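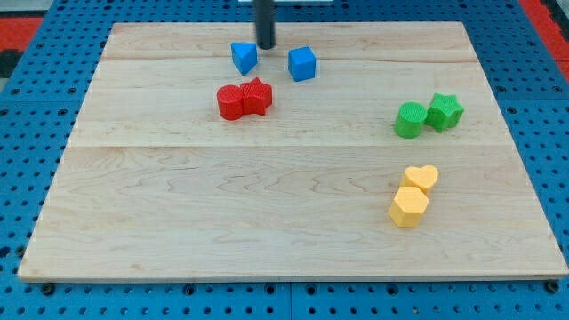
**What is an edge-glued panel?** It is a wide, flat piece of solid wood made by joining several narrower boards side by side along their long edges, usually with glue alone.

## Edge-glued panel

An **edge-glued panel** is one of the oldest answers to a problem every woodworker runs into sooner or later, that trees don't often grow as wide as tables. A maple log might give a clean board 7 inches across, and a kitchen counter wants a good deal more than that, so the boards are planed, lined up, glued and clamped until they can be handled as a single piece. Tabletops, cutting boards, shelves, chest lids and the seats of old chairs are all commonly built this way.

### Making the joint

The edges have to be straight and square before any glue comes out. Many shops run them over a powered jointer, though a long hand plane does the work beautifully and is a good deal quieter. Some people plane two boards together, folded face to face like a book, so that any small error in the angle cancels itself out when they are opened up again. It's a lovely trick, and it has saved a great many beginners from a crooked top.

A thin, even coat of glue goes on, and the clamps are tightened just until small beads appear along the seam. Clamps are often set above and below the panel by turns, which helps keep it from bowing. Dowels, biscuits or loose tongues may be added, mostly to keep the boards lined up while everything is slippery.

### Arranging the boards

There is a long-running and mostly friendly argument over which way the growth rings should face. One school flips every other board, so that any cupping makes a gentle ripple. The other keeps the best-looking faces up and lets the frame or base of the furniture hold things flat. Ottilie Grabner, who taught joinery at the Hofstetter workshop in Grastbridge, belonged firmly to the second camp, and her handbook gives 9 pages to matching grain and color before it ever mentions a clamp.

### Seasonal movement

Wood swells and shrinks across the grain as the air gets damper or drier, and gluing boards together does nothing to stop it. A wide top may be noticeably broader in June than in the heart of winter. For this reason tops are fastened with slotted screws, wooden buttons or small metal clips - anything that lets the panel slide a little.

### See also

- Breadboard end
- Butcher block
- Frame and panel
- Quartersawn lumber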